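Apple notes, week one

I started on the early apples this morning. The tree by the shed always comes in before the others, and the ground under it was already covered when I went out with the buckets. I picked up the windfalls first, cut out the bad spots and set aside the ones the wasps had been into. The rest went on the kitchen scale in batches. Last year I wrote none of this down and was sorry in November, when I couldn't remember how many jars I'd made or how much sugar went in. 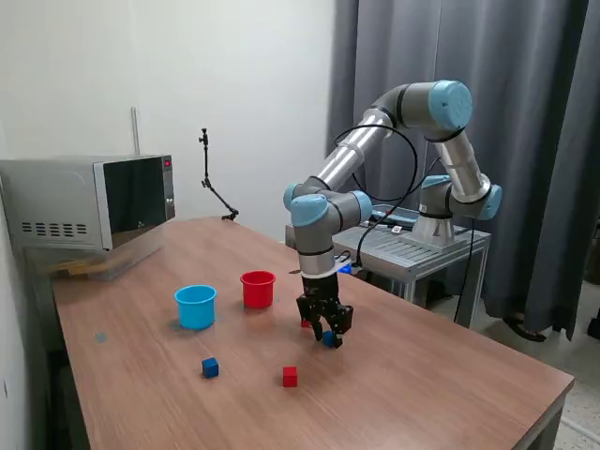
Posted by Kristýna Ďurica | Aug 3, 2024 | Garden diary

The first pot was plain sauce. No sugar, a little water in the bottom, lid on for the first part and off for the rest. I put it through the food mill and it came out thinner than I like, so it went back on low while I washed jars. I found the box of lids I bought in Arnevberg last fall, 100 to a box, and most of them are still there.

The road to Ravby is closed at the bridge again, so I went the long way for lemons and vinegar. The store had no pectin. I can do without it — these apples are sour enough to set on their own if I leave the cores in a bag in the pot.

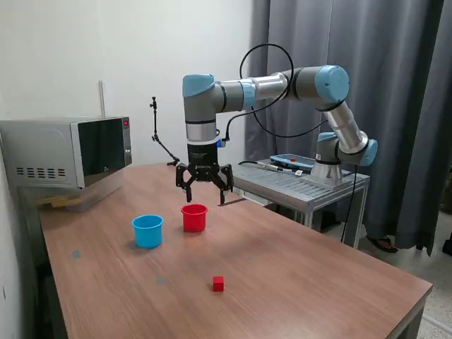
Mitali Pramanik: I would leave the skins on until after the mill. Mine came out thicker that way and a nicer color, and it saved me the whole peeling job. I also stopped adding water except a spoonful to keep the bottom from catching.

I'll try that with the next pot. Peeling took most of the morning and my thumb is sore. The second batch is for apple butter, which goes in the oven overnight at 165 with the door shut. I set the timer to wake me once so I can stir it.

Rain is coming in from the Zukham side. The beans need it. I moved the onions under the porch roof and left the shed door propped for air.

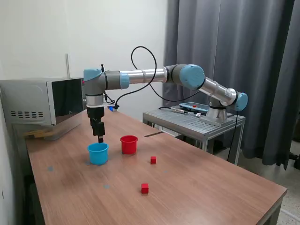
Still to do

Pick the low branches before the wind gets up. Return the big kettle. Label the sauce, lid and side both. Ask at Hrubý whether they press small loads this year or only by the trailer.

Last updated: Aug. 2024
2 comments | 4 shares
Contact | © Kristýna Ďurica | Back to top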